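How do you buy a robot?

I get a lot of letters asking how robots work. Last month I got one that asked something much better. It said: "How do you BUY one? Is there a shop?"

I read that out loud to everybody in the office, because buying things is my actual job! I'm the person who plans and pays for the equipment at Garnow, where we try out robot arms on fiddly everyday jobs. I don't build the robots and I don't program them. I have the list, the calculator and a very long measuring tape. So I'm going to tell you how it goes, from the first idea to the day the boxes turn up.

Start with the job

You might think I'd begin by looking at lots of shiny robots and choosing the one I like best. I'd love to do that. But if you buy the robot first, you can end up with something marvellous that's no good for what you need, a bit like getting a beautiful pair of football boots when you've signed up for swimming.

So the first thing I write at the top of the page is the job. For this project the job was: pick up small soft cloths and mats, move them and fold them.

That sounds easy, doesn't it? You could do it while watching telly. For a robot it's really hard. A wooden block stays the same shape when you pick it up, so a robot can be told where the sides are and it'll find them there every time. A cloth flops. Pick it up by the corner and it's one shape, pick it up by the middle and it's another, and put it down again and it's a third shape that you've never seen before.

Try it yourself with a flannel. Hold one hand behind your back and use only your finger and thumb on the other. Now fold the flannel in half, neatly. I managed it on my fourth go and it was still wonky.

One arm or two?

That flannel test is how I decided on my first big question. With one hand, folding is horrible. With two it's quite all right, because one can hold while the other pulls. So we went for two arms, fixed to the same rail along the front of the table, one to the left and one to the right, so they can both reach the middle.

Two arms cost twice as much as one, of course. They also need twice as many cables, twice as many spare parts and twice as much of my worrying. When I'm planning I always write the whole lot down, and I've learned to do it in pencil.

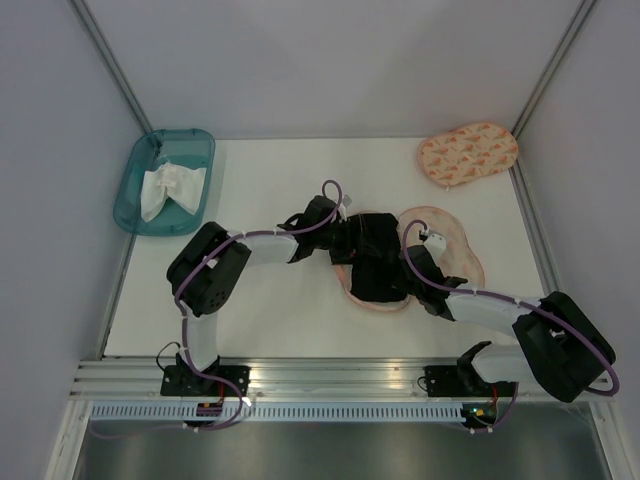 What goes on the list

When people imagine the price of a robot, they think of the arm. The arm is only a part of it. Think about getting a hamster. The hamster is quite cheap! Then there's the cage, the wheel, the bottle, the bedding and the food, and the food goes on for ever.

My robot list has these things on it:

The arms. These are the bits that bend and reach. Inside the black parts are motors, and every motor lets the arm bend or turn in one more place. More motors means more ways of moving, and it also means more money.

The grippers. A gripper is the hand on the end. Some grippers have soft pads, some have suckers, and some have fingers that close together like yours do when you pinch salt. We went for fingers, as they're good at getting hold of the edge of something thin.

The table and the walls. Ours is a white tabletop with pale grey walls at the back and the sides. I had a bit of an argument about the walls, which I'll come to in a minute.

The rail. It's a long strip of aluminium with grooves in it, and the arms are mounted on it. I like this sort of rail very much. It comes in long lengths, you can saw it to fit, and you can use it again for the next thing you build.

Cables. Robots need electricity and they need messages, and both of those travel down cables. Ours are purple along the arms. They have to be long enough for the arm to stretch right out, and they have to be tied on so that they don't snag. I always buy extra cable ties. Always!

Things to practise with. This is my favourite line on the list, because I get to go shopping for ordinary stuff. We have a teal plastic tray, a white cloth, and some peachy-coloured mats with a pink edge and little orange flowers on them. They're the cheapest things in the whole project and everyone who visits talks about them.

Spare parts. Fingers wear down, and screws roll under cupboards and are never seen again.

Now the argument about the walls. I'd crossed them off to save money. The people who run the tests asked me, very politely, to put them back. A plain wall makes it easier for a camera to pick out what's on the table. If there were a bookcase behind it, or people walking past in stripy jumpers, the computer would have an awful lot more to look at. I put the walls back on the list. They were right, and I've stopped sulking.

Let's do some sums

I can't show you our real bill, but I can show you how I do the adding up. I use tokens. Pretend you've got 65 tokens to spend on the whole project and not one more.

The two arms with their grippers cost 40 tokens.
The table, the walls and the rail cost 12 tokens.
The cables and electronics cost 4 tokens.
The things to practise with cost 1 token.

Add those up and you get 57. So there are 8 tokens left over, and you're probably thinking, hooray, let's get a bigger robot!

Please don't. I put 7 of those tokens straight into the spares and repairs pot, and I don't let anybody touch it. That leaves 1 token, and I keep it for whatever I've forgotten. There's always something I've forgotten. One time it was a plug.

If you'd like to have a go, imagine that the price of the arms goes up from 40 tokens to 44. You've still only got 65. What would you give up? Would you take it out of the repairs pot? Would you build a smaller table? I've had this exact problem and I stared at it for a whole afternoon. There isn't one right answer, so have a chat about it with someone and see whether they'd pick the same thing as you.

Asking for prices

Once my list is ready, I send it to companies that sell equipment and ask them for a quote. A quote is a piece of paper that says "we'll sell you these things for this much money".

I ask more than one company. For this project I asked Curkow and I asked Flendier, and I put the two quotes side by side on my desk with a ruler underneath so that I could read across the lines. You have to be careful here. One quote can look cheaper because it's left something off! Flendier's looked lovely until I noticed it didn't have delivery on it, and robot arms are heavy and awkward and can't come through the letterbox.

I've got a set of questions that I ask every time:

How long will it take to get here?
What happens if it breaks?
Can I buy one finger, or do I have to buy a whole new hand?
Will someone answer the phone if we're stuck?

I care a lot about that third one. If a tiny part wears out and I have to replace the whole gripper, my repairs pot will be empty by teatime.

We bought the arms from Curkow in the end. The rail and the table came from a smaller firm called Awasthi, who cut everything to size for us and were very patient when I rang up to change my mind.

Measuring up (twice)

Before I press the button to order, out comes the measuring tape. I measure the room and the doorway. I measure how far the arms can stretch, too, because a table is no use if the robot can't get to the corners of it.

Then there's the space around the outside. People have to be able to walk past, and somebody has to be able to get in and mend things without climbing over a chair. Moving arms can pinch or bump you, so we need room to stand well back while they're working. I draw all this on squared paper – one square for every ten centimetres – and then I cut out little paper robots and slide them about. It's a proper part of my job and I'm not even slightly embarrassed.
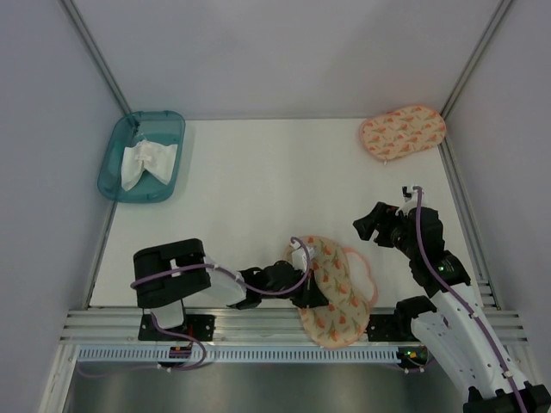

After that comes the waiting, and I'm terrible at waiting. You'd think that once you've paid, the robot would arrive the next day in a van. Some of the parts aren't even made until somebody orders them. We ordered in April and then I spent weeks looking out of the window.

I don't only look out of the window, mind you. While we wait, I plan what people will need on the first day. Who's going to put it together? Have they got the right tools? Is there a socket near enough to the table, and is something else already plugged into it? (There was. It was the kettle. We had a serious talk about the kettle.)

Is it worth the money?

This is the question grown-ups ask me most, usually with their arms folded. My answer depends on what you want to get out of it.

If all I wanted was some folded cloths, I shouldn't have bought a robot at all. I could fold them myself, for nothing, in the time it takes to boil an egg. What we're paying for is finding things out. Every time the arms try to lift a mat, we can learn a bit more about how a machine might handle soft, floppy things. One day that might be useful to a hospital with mountains of sheets, or to somebody at home whose hands hurt.

I still keep an eye on what we spend, though. Every so often I go back to my list and put a star next to anything we've used a lot and a little grumpy face next to anything that's sat in a cupboard. The cable ties have a star. So do the mats. There's a fancy box of clamps with a very grumpy face indeed, and I chose those myself.

Words I've used

Budget: a plan for how you'll spend your money, made before you spend it.
Gripper: the hand on the end of a robot arm.
Quote: a company's written promise of a price.
Rail: a long straight bar that other things can be fixed to.
Spares: extra parts you keep in case something wears out or gets lost.

Something to try

Think of a job at home or at school that you'd like a robot to do. Write it at the top of a piece of paper. Underneath, make a list of everything you'd need to buy, right down to the plugs, and give each thing a price in tokens. You've got 65. Don't forget your repairs pot!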